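The orchard behind Skesmont station

Glenys Ellis met me at the gate in wellingtons, carrying a flask of tea and apologising for the mud, although it was October and I'd have been a bit disappointed without it. She has been coming to the old goods yard at Skesmont since the council agreed to let residents plant fruit trees on it, and she still talks about the place as if she'd only found it that morning.

There are 145 trees now, mostly apples, with a row of damsons along the fence and a pear she calls Trevor (I did ask, and got a long story about a brother-in-law). The grass between them is cut once a year, in late summer, so the knapweed and oxeye daisies have time to set seed. Not everyone in the town liked that at first. Glenys remembers one letter that called it a disgrace, and she remembers who wrote it too, as he now comes every autumn for his bag of russets!

We walked down to the bottom corner, where the ground stays soggy and two alders have put themselves in without asking anyone.
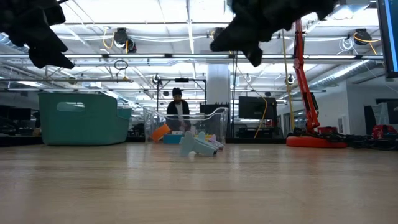 The council would like a path through there, wide enough for pushchairs, and Glenys is all for it so long as it goes round the damp patch and leaves the frogs in peace. The money isn't settled yet. An apple day last year brought in £687, mostly from cake, and there's talk of another one with a proper press.

She poured me the last of the tea and went off to look at the damsons.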